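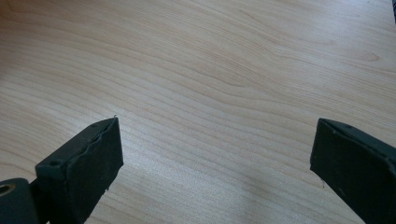 Chapel of the Holy Cross, Truvstead
Annual Safety Inspection, November: Checklist and Comments

The inspection covers the nave, sanctuary, sacristy and bell loft. Items are marked Satisfactory, Action Required or Not Inspected. The previous report remains in force for the crypt.

1. Votive candle stands
Action Required. The drip trays on the north stand are full and must be emptied before the next evening Mass. Candles are to be kept 6 inches from any hanging cloth. The Clemari glass holders show no cracks.

2. Sanctuary lamp
Satisfactory. Chain and ceiling hook are sound. The pulley should be oiled before Advent.

3. Thurible and charcoal
Action Required. Spent charcoal is being placed in the sacristy waste bin. A lidded metal bucket is to be used, and the bucket is to stand on the stone floor.

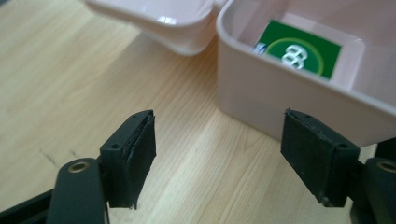
Comment received on item 3: the altar servers already have a metal bucket, but it is kept in the boiler room, and that door is locked by the time Benediction ends. Could it stay in the sacristy through the winter?

Reply: The request is approved. The bucket may stand beside the outer door, provided that the way out is left clear.

4. Pews and kneelers
Action Required. Three kneelers on the Epistle side have loose hinges. They should be tied up until the screws are replaced. All other pews are firm.

5. Bell loft
Not Inspected. Access is closed until Jurčo has replaced the ladder. The bell may be rung from the floor in the usual way.

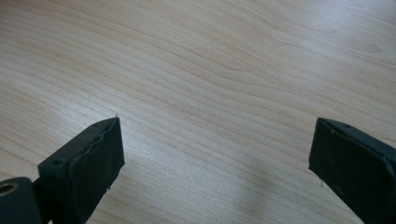 The rope itself was examined as far as the ceiling and shows wear at the hand grip – it should be spliced or renewed within two months.

6. Fire extinguishers
Satisfactory. Three units are in place, all within their service dates. The Clostico unit in the choir has been moved closer to the stairs, and its sign must be moved to match.

7. Exits
Satisfactory. The west doors open fully and both bolts were drawn back at the time of the visit. The side door sticks in damp weather and should be planed.

Items marked Action Required will be checked again before the Christmas Vigil. Further comments may be left in writing at the sacristy.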